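The Gripper Said It Had the Saw

12/10/2023

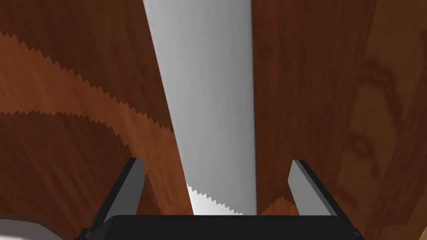
Simulated view over the gripper: jaws open, one on each side of the saw blade.

I've spent most of this fall picking up a saw that doesn't exist. It's a simulated hand saw on a simulated wooden surface, and the job is to get two fingers around the blade, close them, and lift. We run it in batches of 2000 at Itstead, on a grasp controller we call Grecu, and for a long while I was pretty happy with it. The success rate was sitting at 78 percent and I was telling anyone who'd listen (okay, mostly people in line for coffee) that we were nearly ready for real metal.

Then I sat down and watched some of the "successes." Ugh.

In 14 of them the fingers closed, the controller reported a grasp, the arm went up – and the saw stayed put on the wood. The run got scored as a win anyway. Our check asked whether the fingers had stopped before they were fully shut. They had stopped, all right. They'd jammed against each other at a bad angle, with the blade sitting a little lower down, and the code took that for steel.

Easy fix, you'd think, and it was. Make the check look at whether the saw went up along with the hand. It took me an afternoon, including the part where I broke the build.

What bugs me is how the whole thing got talked about afterward. We have a form for faults, and the form wants a severity, and a fault in simulation gets a 3, the lowest we've got. Nothing bent and no one hurt, so file it and move on. I think that's dead wrong, and I've said so loudly enough to be a pain in meetings.

A gripper that drops a saw is bad. A gripper that thinks it's holding a saw when it isn't is a lot worse, in my book, because everything downstream believes it. The arm swings over to the handoff spot. A person reaches in, figuring the teeth are pointed where the screen says they are. That same check was headed for the test cell at Panwood in May, line for line!

So here's my pitch: score a simulated fault by what it would do with a real blade in the room. I'd also like somebody to sit and watch a batch of the passing runs before any code leaves the building. Yes, it's boring. I did a whole evening of it with a bag of pretzels and I'd put it on the schedule tomorrow if they'd let me.

The number's lower now, by the way, and I still have to redo the slide.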